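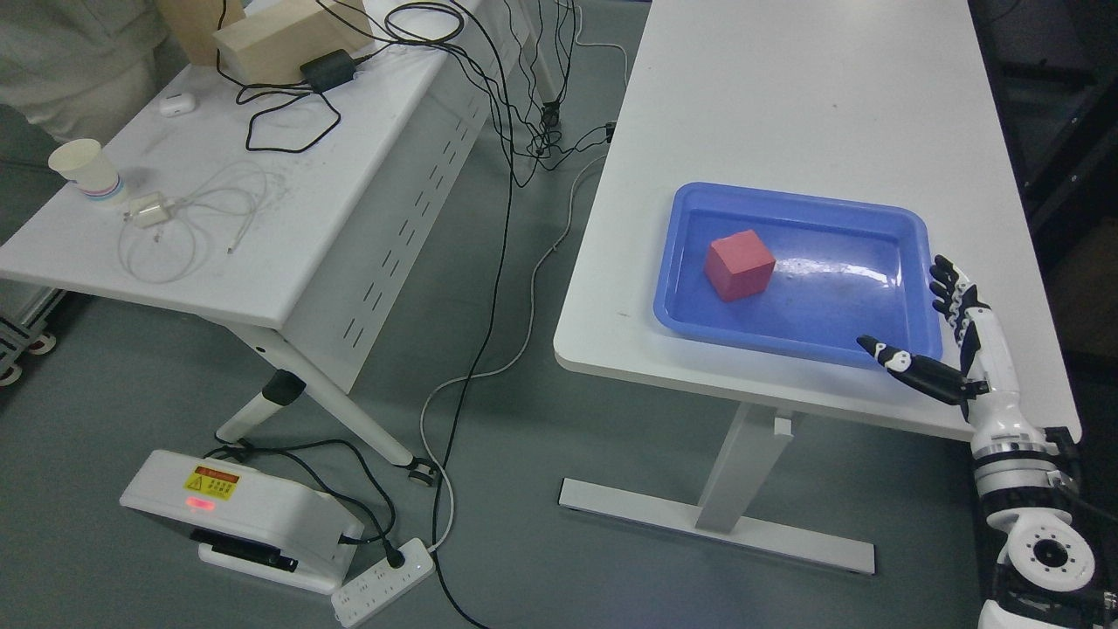
Tusine Table Sorting Set

About this collection

Welcome, and thank you for opening the readme before the folders - it will save you a good deal of puzzling later on. Tusine is a collection of small tabletop sorting tasks: a cube in a tray, a cube beside a tray, two cubes that need to trade places, and so on. The things involved are as plain as we could make them, and most of what follows is about those things, how they are set out, and the little differences you may run into between one part of the collection and another.

The cube and the tray

The simplest layout, and the one we suggest you start with, is a single red cube in a shallow blue tray. The tray is a rectangle with rounded corners and a raised rim, and it is set near the front edge of a white table. We let it sit at a bit of an angle if that is how it was put down. Please don't assume the rim lines up with the table edge, as a few early readers of the April draft did, and then wrote to us very politely about their numbers.

The cube has a matte finish and the tray has a glossy bottom, so the two take the light quite differently. You will see a bright white streak lying across the blue to the right of the cube. If you are picking out objects by color or by brightness, set your limits with that streak in mind. The top of the cube also looks lighter than its front, and a narrow definition of "red" can lose one face or the other.

The tables and the floor

We use white tables on a smooth gray-green floor. A second table may show at the left, turned so that its corner points inward, with a slotted white panel hanging along one side. It plays no part in the cube and tray layout, and nothing on it needs labeling. Small dark specks on the tabletop should be left unlabeled too, please - they are not objects in the task.

How the folders are arranged

Gerkthorpe holds the one-cube layouts, 100 in all. Start there.
Levchenko holds 43 layouts with more than one cube, and these are a fair bit harder.
Jidar holds 20 layouts kept aside for checking your work. We would be grateful if you left them alone until the very end.

Each layout has its own short text note giving the color of the cube, the color of the tray, and where the cube began: left, middle or right, always as seen by someone facing the front edge of the table. The notes were typed by hand, so you will meet both "gray" and "grey" in them, and one or two say "box" where they mean "tray". We have kept a list of these in corrections.txt and add to it as people write in.

Known gaps

All the trays in Gerkthorpe are blue. We had hoped to include a yellow one as well, and it may yet turn up in a later release. There are no round objects anywhere in the collection, and no stacked cubes outside Levchenko.

Changes

23rd May: left and right corrected in the Gerkthorpe notes, missing tray colors filled in, this readme made longer.
April: first draft shared.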